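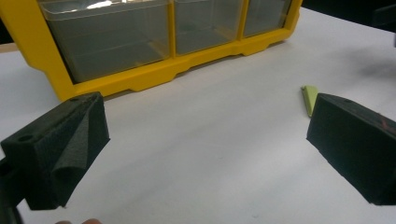

Figure 1. The yellow parts organizer on the white worktable, with its three clear drawers.

A Drawer for Everything: Sorting the Small Parts in Our Shared Workroom

Project report, Introduction to Household and Workplace Organization
Kukomstead Community College
Submitted May 6, 2020

1. Why we picked this project

When our group first sat down to choose a topic, we had some pretty big ideas. One of us wanted to redo the whole tool wall, and another wanted to plan a kitchen from scratch. Then somebody spent most of a class period looking for one small hinge screw, and we all ended up on our hands and knees with a flashlight, and by the end of that afternoon we had our topic. We would take the loose small parts in the shared workroom and give every one of them a place to live.

The workroom is used by the furniture repair class, the sewing class and the evening hobby group. All of them use little things, and all of them used to drop those little things into the same four or five coffee cans. The cans were friendly looking and easy to fill (that was the trouble with them, really). Getting something back out meant tipping the whole can onto the table and stirring through it with a finger.

2. What we started with

We emptied the cans and counted, which took two long sessions and a lot of snacks. The total came to 943 pieces. That number includes screws, washers, nails, buttons, snaps, picture hooks, felt pads, and a good many things we put down as "unknown." We were surprised by how high it was! Before the count, our guesses had all been well below 600.

Once everything was spread out we could see that the pieces fell into families without much arguing. Fasteners were by far the biggest family. Sewing notions came next. After that came the odds and ends, which were few in number but awkward in shape, and which caused nearly all of our disagreements later on.

3. Choosing the organizer

We looked at three ways of storing the parts: jars with lids, a flat tray with dividers, and a small organizer with drawers. The jars were cheap but they used up a lot of table. The Falcão tray had nice deep sections, and we liked it very much until one of us carried it across the room without the lid latched. We will leave that part of the story there, except to say that we counted some of the fasteners twice.

In the end we went with the drawers. The yellow organizer has a row of three, and they are different widths: a large one, a narrower one in the middle, and a smaller one on the right. We thought at first that we would want drawers that were all the same, so that nobody's things got the short end. After working with the families of parts we changed our minds. The families were so unequal that unequal drawers suited them much better.

The clear plastic was the other big reason. You can tell at a glance whether a drawer has something in it, even though the plastic is a little cloudy and shows reflections. The bright yellow frame helps too, and several people in the sewing class told us they liked having something cheerful to look at.

4. Planning the drawers

We gave the large drawer to the fasteners and the middle drawer to the sewing notions. The smallest drawer went to the odds and ends. This last choice was on purpose. If the odds and ends had a big drawer, we felt sure they would grow to fill it.

Inside the drawers we used paper cups cut down to about half their height, one cup for each kind of part. The cups were a stopgap while we waited for proper dividers from a shop called Stultow, but they did such a decent job that we kept them in the middle drawer even after the dividers came. Buttons are easier to scoop out of something round.

Labels took longer than they should have. Our first set was handwritten and used the correct names for everything, and people kept opening the wrong drawer anyway. For the second set we used everyday words and taped a real sample part next to each one. A person who does not know what a "grommet" is can still match it to the one in their hand.

5. Trying it out

We asked 6 people from the three classes to find five parts each, first using the coffee cans and then using the drawers. Everyone was faster with the drawers. The biggest difference was with washers, which always sink to the bottom of a can. Two people said they would like the small drawer to have its own list, because "odds and ends" did not tell them much, and we agree with them.

Putting things back was not quite as good. People were happy to take parts out of the right cup, but at the end of class they were tired and tended to drop leftovers in whichever cup was closest. We added a small dish marked "not sure" next to the organizer, and one of us sorts it at the end of the week. It is extra work, but it keeps the cups clean.

6. What we would do differently

We would count less and sort sooner. The full count made a nice number for this report, but families of parts would have been enough to plan with. We would also start with the sample labels right away and skip the handwritten ones.

We had hoped to add a second organizer for the Ivov shelf brackets and their pins, which do not fit in any of the cups. That will have to wait until June. For now the brackets are in a shoebox under the table, and the shoebox has a label on it.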